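Je cherche du monde pour tester les tables à spectacle du parc Tretitz

Bonjour à toutes et à tous ! Je tiens depuis quatre ans un petit guide en ligne sur le parc Tretitz, surtout pour dire où manger et à quelle heure s'y prendre. La saison prochaine, le parc ouvre deux restaurants où l'on dîne pendant qu'il se passe quelque chose : l'Auberge Alevholm (des conteurs qui vont de table en table) et le Salon Costello, avec un magicien et, m'a-t-on promis, un dessert qui arrive en fanfare. Je ne peux pas tout goûter toute seule — j'ai essayé, mon estomac a protesté — alors je lance un appel à testeurs.

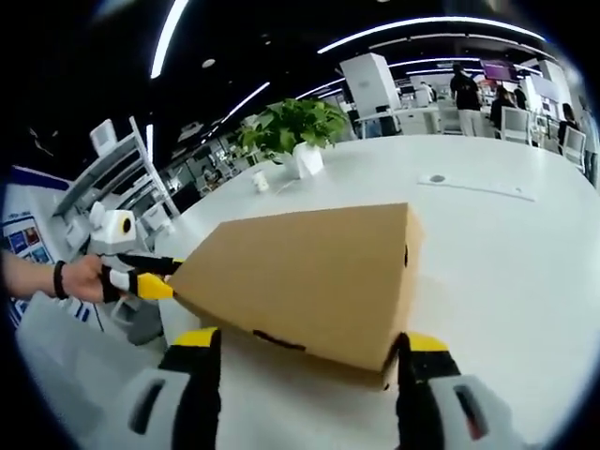 Côté pratique, il me faut 80 personnes, réparties sur plusieurs soirées de juin. Vous réservez comme n'importe quel visiteur, vous mangez, vous regardez, et vous remplissez mon carnet le soir même, pendant que c'est frais. Les carnets partiront par la poste dans un carton brun tout simple, sans rien d'imprimé dessus, donc ne le jetez pas en pensant à une vieille commande ! Vous y trouverez aussi le plan du parc et les menus, version enfants comprise.

Je cherche des profils très variés : des familles avec des petits qui ont peur des personnages costumés, des couples, des gens qui viennent seuls (on vous place où ? est-ce qu'on vous oublie ?), des végétariens, des allergiques, des grands-parents un peu durs d'oreille. Pas besoin d'écrire comme un critique gastronomique. Dites-moi si la soupe était bonne et si vous avez vu le magicien depuis votre chaise, ça me va très bien.

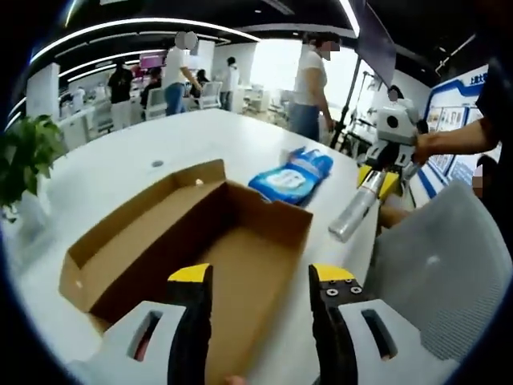

Pour le dédommagement, je rembourse le repas jusqu'à 100 euros par table, boissons comprises, sur présentation du ticket. L'entrée du parc et le trajet restent à votre charge, désolée. C'est l'agence Sorberg qui gère les virements, et Daithí Flanagan répondra à vos questions d'argent bien mieux que moi.

Pour participer, il faut être majeur (les enfants viennent avec vous, évidemment) et ne pas travailler pour le parc. Envoyez-moi quelques lignes par le formulaire de contact du site : qui vous êtes, combien vous serez à table, vos allergies, et le meilleur ou le pire repas que vous ayez fait dans un parc — j'adore les pires. Les réponses sont ouvertes jusqu'à fin novembre 2020 et j'écrirai à tout le monde, même à ceux que je ne peux pas prendre.

À très vite, j'espère !

Úna Madigan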